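Let People Show It

I have wanted a robot that learns by being shown since I was nine, and I spent most of September at Classide doing the showing. You put on the headset and the gloves, a pair of black hands in a simulated kitchen follows yours, and you put the soda can in the drawer. Then you do it again. My count stands at 64 good runs, and I would happily go back tomorrow for 1,000 more!

My case is a simple one. People who know a task should be the ones to teach it, and they should teach it with their hands. I tried writing the can job out as steps once. I got as far as "close the fingers" and found I couldn't say how far, or which finger went first, or what my other hand was up to in the meantime. My hands knew all of it.
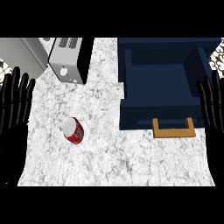

Illia Hutsuliak, who ran our sessions, is tougher on this than I am. He thinks clean demonstrations are overrated, and he has brought me around. On my 58th run I fumbled the can, chased it, got it back and finished the job. I asked him to throw that one out. He kept it, and he was right to, as a robot that has only ever seen perfect grabs has no idea what to do after a bad one.

The usual complaint is that this is slow, and yes, it is slow (my shoulders can vouch for that). A friend who works on Floltik says 4,000 runs is a small set for her team, and they would rather let the software practice alone all night. Fine, let it practice! But give it a person's first tries to start from. Practice alone can find some very odd ways to shut a drawer.

What I'd like next is a wider group of teachers. Bring in line cooks, school janitors, my left-handed aunt. Each of them would reach for that can differently, and I want the robot to have seen them all.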